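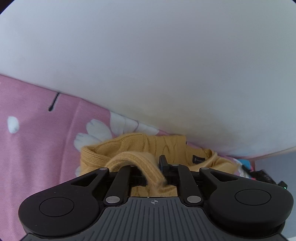 5. Good practice when gripping knitwear and other soft items

This section is for operators who record with the Ferri hand-held gripper. It is valid for all sites, Fledstead and Lutby included. Read section 4 (daily check of the tool) first. The rules for hard objects are in section 6 and they are different, so please do not mix them.

5.1 Before you start

1. Take off rings, bracelets and watches. A cable knit catches on them very easily, and also on long fingernails.

2. Check that the pivot pins of the linkage are flush with the arms. A pin which stands out will pull a thread. If you find one, put the tool aside and take another one. Do not push the pin back by hand.

3. Wipe the jaw tips with a dry cloth. Do not use spray cleaner on the tips, it leaves a film and the fabric slides.

4. Look at the indicator light on the right lobe. It must be green before you touch the first item. If it is any other colour, go to section 9.

5. Lay the item on the bed or the table in a natural way. A garment that is bunched is allowed and even wanted. Do not fold it nicely before the recording, except when the task sheet says so.

Note: Patterned bedding is permitted. A plain sheet is not necessary. What is not permitted is bedding in the same colour as the garment, for instance a yellow sweater on a yellow sheet.

5.2 Gripping the item

1. Open the jaws completely and come to the fabric from above, with the tool slightly inclined.

2. Choose a place where the fabric makes a ridge. A collar, a hem or a ribbed edge is good. The middle of a cable pattern is less good, as the jaws can take one single loop and not the whole cloth.

3. Press the jaw tips lightly into the fabric and close slowly. You should feel the resistance in the trigger. Stop closing when it comes.

4. Wait one breath, then lift.

5. If a sleeve or another loose part lies over the link arms, put the item down again before you open the jaws fully. Open a little, pull the tool back in a straight line, and let the sleeve slide off. Then begin the grip again.

CAUTION: Never free the fabric with your other hand while the jaws are moving. The space between the inner arms becomes smaller when the jaws close and a finger can be pinched. Release the trigger first.

CAUTION: Do not turn the tool when wool is between the arms. Turning winds the fibres around the pins. After this the tool must be opened by the workshop.

5.3 Lifting and putting down

1. Lift not higher than 300 mm above the surface. For heavy knitwear it is better to drag the item a short distance and lift only at the end.

2. Keep pillows and cushions where they are, unless the task sheet asks to move them. If the item is partly under a pillow, pull it out sideways.

3. Put the item down completely before you open. Dropping from the air is counted as a failed grip, also when the item lands in the right place.

Note: A failed grip is not a mistake of the operator and it should stay in the recording. Please do not stop and restart in order to hide it. Say nothing, go back to 5.2 step 1 and continue.

5.4 Labels and private things

The label in the neckline of a garment may stay visible. Name tags which are sewn in or written by hand may not. Cover them with the white tape from the kit before the session. The same is true for letters, medicine boxes and photographs lying near the bed.

5.5 After the session

1. Hold the tool with the jaws down and open and close them five times, so that loose fibres can fall out.

2. Remove the remaining fibres with the soft brush. Pay attention to the lower pins, where they collect most.

3. Write the session in the log. After every 100 sessions with wool, the tool goes to the workshop for cleaning, even if it looks clean to you.

4. If an item was damaged, fill in form 13 on the same day and attach it to the log. Leave the thread as it is, do not cut it.

Questions about this section go to Marlene McIntyre, extension 1410.

Section revised 29 August 2025. The next revision is planned for October and will include the new rules for gloves and socks.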